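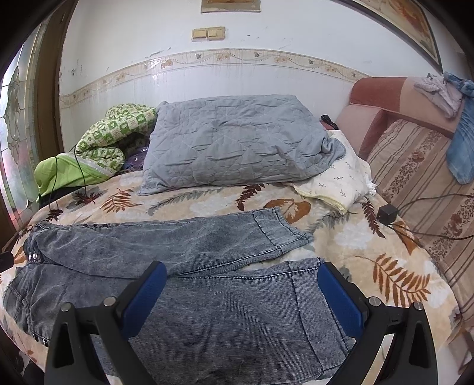
Gray acid wash with studs along the waistband

Forum > Style Talk > Denim and Alterations
Thread: Hand-sewn beading on a jacket - what would you charge?

needleandtea
September 28, 2024
Hi everyone, I've been reading this board for ages and finally made an account, so be gentle with me! I do beadwork on clothes, mostly collars and cuffs, and up to now it has all been for cousins and people from work who pay me in lunch. Last week a lady who saw one of my jackets at the Gatton street market asked if I'd do the whole back panel of hers, a big fern design in glass seed beads, and she wants it for a party in December. I said yes before I'd thought about money at all (my usual way of doing things).

I did a sample corner and worked out the full panel would take me 34 hours. The beads and thread come to 30 dollars. I have no idea what to tell her. My sister says 842 dollars, which she got by multiplying something by something on the back of an envelope, and I nearly fell off my chair.

pewterbutton
Welcome! Your sister is closer than you think. Please don't price it like a favor. I did that for years and ended up with sore wrists and a lot of very happy customers who told all their friends how cheap I was.

Griller
I'm going to disagree a little, with love. A first commission from a stranger is partly advertising. If she wears it to a party and people ask who made it, you may get three more jobs out of it. I'd go in low, take good photos of it, and put the price up on the next one.

pewterbutton
Griller, I know we've had this talk before, but the people who ask at the party will also ask what she paid! Then that's the price, and you're stuck with it.

Griller
Fair enough, although my own regulars never blinked when I went up. Maybe I've been lucky with mine.

ellero_stitches
Whatever you decide on, get half of it up front. I once beaded a pair of sleeves for a woman who moved away and stopped answering, and I still have those sleeves in a drawer. They don't fit me, either.
Also ask what the jacket is made of. I love beading on denim but it eats needles, and my hours always run over on a heavy one. Is there a lining?

needleandtea
Oh, I hadn't thought of the lining! It's a Pfister jacket, fairly heavy, and yes, it's lined in something slippery. I suppose I'd have to open it at the hem and close it up again after?

ellero_stitches
Yes, open it at the bottom and work from inside, or your knots will rub through the lining the first winter. Add the time for that to your quote.

mossandmoire
You could offer her two versions - the full fern, and a smaller one that just climbs up one shoulder. I do this with all my embroidery and people are so much more relaxed when they get to pick. My biggest piece went for 1000 and she'd come in asking for the little one.

needleandtea
I like that a lot. I'll draw up both tonight and ask for half up front for either. Still can't picture myself saying my sister's number out loud, so I may write it down and slide it across the table.

pewterbutton
Write it down, slide it over, and then don't say anything until she does. Post the fern when it's finished, please!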